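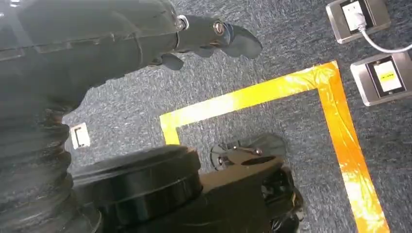 Tape marks out part of the grey carpet in the ground-floor room at Tromano House, Plonard.

Last updated: 4:40 p.m.

PLONARD: The town's board game library is getting a proper home, and for once you can walk right through the plans.

Layout work has started in the big ground-floor room at Tromano House, where tape on the new carpet is being used to test where the shelves, tables and borrowing desk should go before any of it is bought or built. The Drolledon Games Library hopes to open the doors in March, with 1,429 games ready to borrow or play on the spot.

That's a wonderful number for a collection that began as a couple of cupboards at the back of the old Vídalín bakery. Anyone who ever tried to pull a big boxed game out from under a stack there (and then get the stack back in) will understand the excitement over 471 square feet of open floor.

The carpet went down first. It's a hard-wearing grey with darker and lighter flecks and a touch of blue through it, picked from a long table of samples, and the colour was popular with pretty much everyone who has ever dropped a handful of crumbs at a games night. It's also far quieter underfoot than the old lino, which made every dice roll in the building sound like a hailstorm.

Then out came the tape. Regulars were invited to drop in over several evenings, bring a folding chair, and try sitting, reaching and squeezing past one another as if the furniture were already in place. The first drawing had 12 tables in neat rows. It looked terrific on paper, and it lasted maybe half an hour once people with coats and backpacks tried to get to the far corner!

The current layout has fewer tables and a lot more elbow room. There's a wide path from the door to the desk so that strollers, wheelchairs and walkers can come straight in and turn around comfortably. The children's games have moved away from the entrance to the warmer side of the room, with low shelves a four-year-old can reach. Long strategy games, the kind that swallow a whole afternoon, get the quiet end, where a half-finished session won't be in anybody's way.

A few things are still up for debate. The jigsaw fans would like a table of their own under the window, and they make a good case: a puzzle can stay out for a week, and daylight is a big help when every piece is sky. The card players would like the same spot. A tall swap shelf, where households can trade games they've finished with, may end up in the hallway instead.

Tape has been a cheap and cheerful way to sort all this out. Lines can be lifted and laid again in minutes, and people who would never unroll a floor plan have been happy to stand on one and say it feels tight. Younger visitors have offered plenty of advice of their own, including a strong push for a reading tent.

Shelving comes next, as soon as the outlines are settled. The budget for it is about $900, on top of the bookcases coming over from the bakery, which are solid, heavy and due for a fresh coat of paint. Green is the favourite at the moment, although there's a loud minority for mustard yellow.

Borrowing will work much as it did before. Members can take home two games at a time for three weeks, and anyone at all can come in and play for free. Missing pieces are forgiven if you own up to them, and the famous spares tin of pawns, dice, sand timers and mystery tokens will get its own drawer in the new desk.

The library would still love to hear from people before the furniture goes in, especially families with small children and anyone who finds crowded rooms hard going. Comment cards are at the front counter of Tromano House, and the drop-in evenings carry on at 6:30 p.m. until the layout is final. Wear comfortable shoes and bring a chair if you've got one that folds.

Games can be returned to the bakery cupboards in the meantime, using the side door.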